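Guides > Kitchen & Pantry > Skerno two-tier rack > Section 4

Category: Storage, small / Set-up guides

September, by Aitana Collado. Checked by Irén Simon

4. Loading the rack (bottles, jars, the odd one out)

Sections 1 to 3 got the rack built. If it rocks, go back to 3. Don't load a rack that rocks.

This section covers the Skerno two-tier in black wire, part 838. The Sevaveck one-tier is a different sheet. Same feet, different everything else.

Before you start

You need: the rack, a dry cloth, a damp cloth, whatever sauces you're putting away. Ten minutes. Less if your bottles are clean. Mine never are.

Sizes, for the people who write in: 31 cm across, 16 cm front to back. Top tier takes 1,778 grams spread out evenly. Lower front tier takes less, see the card in the box.

4.1 Place the rack

1. Pick a flat spot. Counter, table, a deep shelf. Not the edge of the stove.

2. Put it toward the back of the surface, longer side facing you, lower tier in front. People get this backwards all the time and then wonder why they can't reach the jars.

3. Press down on each corner. No movement? Good. Movement, back to Section 3, step 5.

4. Leave a hand's width of clear space on both sides. You'll want it for lifting.

Note: on a slick tabletop use the clear feet from the bag. Four of them. They go on the bottom wires, not the corners.

4.2 Bottles, top tier

5. Wipe each bottle. Damp cloth first, dry one after. Get the drip under the cap, it's always there.

6. Check caps are shut all the way. Flip caps need to click.

7. Lower the first bottle straight in from above. Don't swing it in sideways, the neck catches on the rim.

8. Second bottle next to it. Labels facing front on both. If they're the same brand or close to it, turn them so you can read which is which without picking them up.

9. Let go slowly and check the base is sitting on the wires. A bottle half on teh shelf bar will lean and then one day it won't be leaning, it'll be on the floor.

CAUTION: Glass. Never carry the rack by the top rim with bottles in it. Bottles out, move rack, bottles in. Every time.

4.3 Jars, lower tier

10. Short jars only down here. If the lid pokes up past the shelf above, wrong jar. Put it elsewhere.

11. Lids tight. Chili paste and bean paste both like to creep up the threads, so wipe the rim before you close it.

12. Slide in the left jar, then the right. Lids up. Label out.

13. Lighter color paste one side, darker the other. Your call which. Just keep it the same from week to week and you'll stop grabbing the wrong one with the wok already smoking.
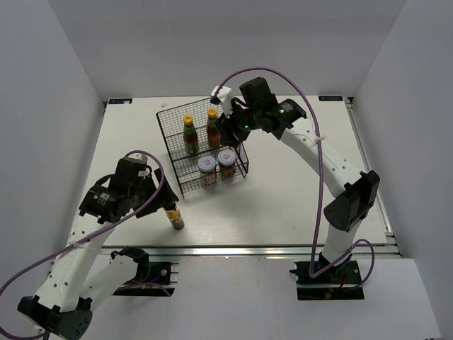
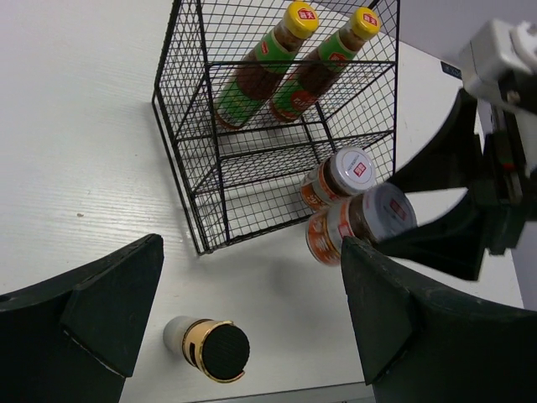
Fig. 4-A and 4-B. Yellow-cap bottles in the black wire rack. Jars in their places on the lower front tier: see 4-A.

4.4 What stays out

14. Anything you use at every meal can live on the table beside the rack. A small bottle of oil, say. In front and to the left is fine for most people. Lefties, whatever works.

15. Round canisters: keep seperate. They roll if they go over and they don't fit the lower tier anyway. Stand them well away from the edge.

16. Nothing hangs off the sides. No hooks, no ladles. The side wires are thin and not made for it.

Note: El Khatib tall bottles (the vinegar size) do fit the top tier but only one at a time. Put it in the middle. Don't try two.

4.5 Check it

17. Nudge the rack gently from the side, one finger. Bottles may clink. Nothing should slide.

18. Take out one bottle, one-handed, put it back. If the rack comes up with it, the neck is catching. Turn the bottle a quarter turn and try again.

19. Look at it from the front. All labels readable? Done.

4.6 Keeping it decent

Once a month, everything out. Wash the rack in warm soapy water, soft brush for where the wires cross. Dry it right away. Not the dishwasher, coating comes off at the joints. We've had three back this way.

Soy sauce on the wires: wipe it same day. Once it dries you're scraping, and scraping takes the black off.

Opened jars: read the label. Some want the fridge. The rack is not a fridge. Those can come out for cooking and go back after.

Trouble

Bottle leans. Base isn't flat on the wires, see step 9. Or the shelf is bent, press it back with your thumbs, rack empty.

Jar won't go in. Too tall, see step 10. Or the divider got clipped in one notch too low. Section 2.

Jar on its side, leaking. Stand it up, wipe the lid, check the seal ring isn't folded. If the ring is torn decant it into something else.

Rack slides when you pull a bottle. Feet missing or dusty. Wash them, dry them, stick them back on.

Rust spot at a weld. Dry it, send us a photo, stop using that corner. Covered for the first year.

Fiveck liners: yes, they fit, cut one square off the short end. Lay the liner in before the bottles. It does make the jars sit slightly higher if you line the bottom too, so try a jar first before you cut both.

Section 5 is wall mounting. Skip it if yours is staying on the table, and go to 6 for spare parts.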